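家庭用・小規模工房向けロボットアームの予算の組み方を教えてください

カテゴリ:ロボット・自動化 > 導入・購入相談
状態:解決済み 回答3件 閲覧数 103

質問

はじめて質問します。長くなりますがお付き合いください。

自宅の一室で、造花と雑貨の小物を組んで出荷する仕事をほぼ一人でやっています。春と秋の繁忙期は手伝いに一人来てもらうのですが、それでも追いつかなくなってきて、机に置けるサイズのロボットアームを入れたいなと思い始めたのが去年の暮れです。やらせたいのは、造花の茎をつまんで所定の場所に置く、洗濯ばさみやクリップで留めてある部材を外して渡す、という地味なつまみ作業です。速さは求めていません。私が梱包している横で、のろのろでも動いていてくれれば十分なんです。

それで知り合いの工房が使っているものを見せてもらって、すっかりその気になってしまいまして(笑)。いま候補は二つです。

ひとつ目はLiltentの卓上アーム。本体とグリッパーと手首カメラがセットになっていて、見積もりは60万円でした。ふたつ目はProlleckのアーム単体で、こちらは37万円。ただしグリッパーもカメラも別売りで、架台も自分で用意してくださいと言われています。

単純に見ると安いのはProlleckなんですが、後から足していくと結局どうなるのかが私にはさっぱり読めません。うちの予算は、補助金なしで出せるのがLiltentのセットとほぼ同額まで。つまりLiltentを選ぶと、それだけで財布が空っぽになります。

一度、Liltentのデモ機を短い期間だけ借りて、うちの材料をいろいろ並べて触ってみました。黄色いワイヤーのハンガーに洗濯ばさみをいくつも付けて、そこに細い棒状のものを挟んだり、造花を混ぜたり。わざと意地悪な並べ方をして、どこまでつかめるのか知りたかったんです。

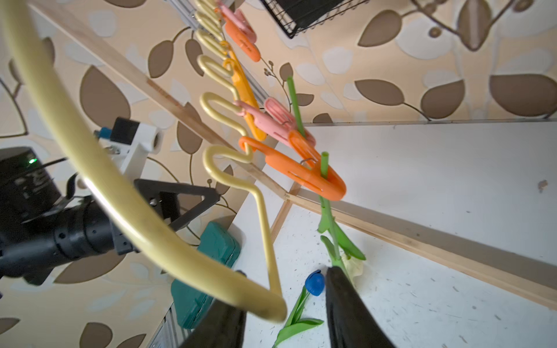 で、触ってみて思ったのは、カタログに載っている可搬重量って、うちの仕事ではほとんど関係ないんですよね。造花なんて軽いものばかりですから。気になったのは指先の太さと、狭いところに入れたときに隣の部材に当たらないかどうかのほうでした。うちの材料は葉っぱが広がっているので、つかみたいのは茎なのに葉まで一緒に挟んでしまうことが何度もありました。こういうのは指先だけ買い替えればなんとかなるものなんでしょうか。それともカメラや制御のほうにお金をかけるべきなんでしょうか。

あともうひとつ。架台のアルミフレームって、みなさんどのくらい予算を見ていますか? 通販サイトで部材を拾っていったら、ネジとブラケットだけで思ったより膨らんで、途中で計算をやめてしまいました。

聞きたいことをまとめます。
・セット品と単体買い、最終的な出費はどちらが読みやすいか
・指先の交換部品にどのくらい取っておくべきか
・架台や固定具など、見落としやすい費用は何か
・そもそもこの予算で始めていいのか

繁忙期の前、2月には決めたいです。よろしくお願いします。

回答1

セットのほうがいいと思います。うちはバラで買って後悔しました。ケーブルの長さが足りなくて買い直し、コネクタが合わなくて買い直し、です。以上。

質問者からの返信
ありがとうございます! ケーブルは完全に頭から抜けていました。ちなみに買い直しは結構な額になりましたか?

回答1の方からの返信
もう忘れましたが、飲み会何回分かは飛びました。

回答2(ベストアンサー)

似たような規模で、アクセサリーの部品を並べる作業にアームを使っている者です。私も最初の年はお金の配分で盛大に失敗したので、その話も込みで書きますね。

まず全体の考え方ですが、「本体の値段」ではなく「最初の一年で出ていくお金」で比べてみてください。私の場合、本体は見積もりどおりでしたが、一年目に本体以外で使った額を合計したら43件の領収書になっていました。件数を見て自分で引きました。一枚一枚は小さいんですよ。両面テープ、結束バンド、滑り止めシート、スポンジ、電源タップ。でも積もるんです、これが。

指先の話。質問者さんの「つかみたいのは茎なのに葉まで挟む」は、ものすごくよくわかります。うちも細いチェーンで同じ目にあいました。結論を言うと、私は指先を先に疑ったほうがいいと思います。カメラを高いものにしても、指が太ければ太いまま入っていくので。うちはEkpoの交換用の指先を二種類買って、片方は外れ、片方は今も毎日使っています。だから指先の予算は「一回で当たりを引く」前提で組まないこと。最低でも二回分、できれば三回分です。3Dプリンターを使える知り合いがいるなら、最初は樹脂で形だけ試して、決まってからちゃんとした物を買うとずいぶん違います。

それと、デモ機で意地悪な並べ方を試したのはすごくいいと思います! ただ、購入判断の前にもう一回借りられるなら、次は逆に「いちばん楽な並べ方」も試してみてください。茎の向きをそろえる簡単な治具を机に置くだけで、ロボット側に求める性能ががくんと下がることがあります。治具なら木の端材と輪ゴムで作れてしまうので、予算的にはほぼゼロです。私はこれに気づくまで半年かかりました……。

架台について。アルミフレームは部材を一本ずつ拾うと必ず何かが抜けます。後入れナット、端面のキャップ、足のアジャスター、このへんが定番です。私は寸法図を手描きして、切断込みで一式見積もりを出してくれるところに投げました。少し割高でも、六角レンチを握って「ナットが足りない!」と叫ぶ夜がなくなります。それから今お使いの机がしっかりしているなら、全部をフレームで組まずに、アームの足元だけクランプで固定する手もあります。ただし揺れる机だけはやめておいたほうがいいです。動くたびに部材がずれて、ソフトの問題だと思って何日も悩みます(経験者)。

セットか単体かですが、財布が空っぽになる買い方はおすすめしません。Liltentのセットで予算を使い切ると、指先も架台も買えないまま繁忙期に入ることになりますよね。かといってProlleckの単体は差額が23万円あるように見えて、グリッパーとカメラを足すとその大半が消える可能性があります。なので、Prolleckに「グリッパーとカメラ込み、動作確認済みで」と一式の見積もりを頼んでみてください。Liltentにはカメラなしの構成が出せるか聞いてみる。同じ土俵に並べてから悩んでも2月には間に合うと思います。

見落としやすいものも書いておきます。非常停止ボタン(付属かどうか要確認)、保証が切れた後の修理代、修理に出している間どうするか、保険、あとは自分の時間です。最初の一か月は梱包の手が止まると思ってください。繁忙期の直前に入れるのは正直こわいので、買うと決めても本番投入は繁忙期が明けてからにして、それまでは夜に少しずつ慣らすくらいがちょうどいいかと。

最後の「この予算で始めていいのか」ですが、私なら本体側を予算の三分の二までに抑えられたら始めます。抑えられなかったら、もう少し貯めます。

質問者からの返信
うわー、すごく丁寧にありがとうございます。領収書の枚数のくだりで笑ってしまったあと、自分のことだと気づいて真顔になりました。
治具はまったく考えていませんでした。茎の向きをそろえるだけなら、内職用に作った木の台がうちにあるので、さっそく改造してみます。一式見積もりもお願いしてみますね。ひとつだけ追加で聞いてもいいですか? 指先の滑り止めって何を使っていますか?

回答2の方からの返信
うちは薄手のシリコンシートを切って貼っています。消耗品なので、はがしやすい両面テープと一緒に多めに買っておくと楽です。造花だと表面の色が移らないかだけ、捨ててもいい一本で試してください。

回答3

もう解決済みみたいですが、リースの話が出ていなかったので。

Skorkixというレンタルの窓口で、卓上アームを月単位で借りられました(私が使ったのは前の機種なので、今の条件は問い合わせてください)。繁忙期だけ借りるのもありですし、途中で買い取りに切り替えられるプランもあったと思います。うろ覚えですみません。

長く使うなら買ったほうが安いです。でも質問者さんの場合、つまみ作業が本当にアーム向きかどうかまだわからないんですよね? それなら数か月借りて、自分が飽きずに面倒を見られるか確かめるのもいいんじゃないでしょうか。私は飽きて返しました。

質問者からの返信
飽きる可能性、ありますね……。レンタルも聞いてみます。みなさんありがとうございました。見積もりがそろったらまた相談させてください!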